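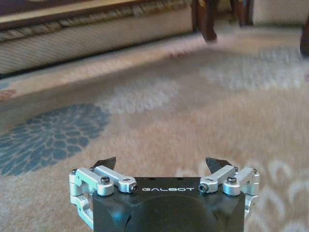
The Bromton slate quarry opened as a hillside cut above Lirnilau and was worked for three generations before it flooded. Our project set out to learn how deep the lower pit went and how the rock was brought up. The written record is thin. We had the company's output book, one rent ledger, and a rolled plan with no scale bar. The plan shows two hoists, an inclined tramway, and a dressing floor at the north end. The tramway trucks ran on a frame of flat bars and angled brackets bolted at the side, all of them iron and heavy. One truck frame survives behind the old weigh house, and we measured it in October.

Output rose slowly. The book gives 1000 tons of dressed slate for the first full year and 3326 tons for the best year, when both hoists were running. Waste rock was not recorded at all. Jagadeesh Rodrigues worked out from the size of the tips that waste must have been many times the finished product, but we did not have the survey gear to put a figure on it.

The lower pit is the main open question. The plan marks it as 202 feet below the rim. The rent ledger mentions a "new floor" two years after the plan was drawn - so the pit may have gone deeper, or the clerk may have meant a side gallery. We went through the wages pages to see if extra rockmen were taken on that year. Four were, and all of them left by spring.

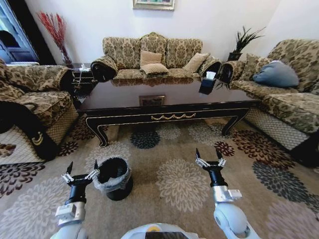
Griet De Graaf read our draft and thought we were making too much of the ledger. In her view "new floor" was the usual wording for a bench cut into the side of a pit, and she pointed out that the pumping costs did not go up that year. We checked this and she is right about the costs, so the section on depth now gives 202 feet as the last recorded figure and leaves the rest open.

Sources: Bromton output book; rent ledger, pages for the Lirnilau lease; undated quarry plan, copied by Philomena Osei.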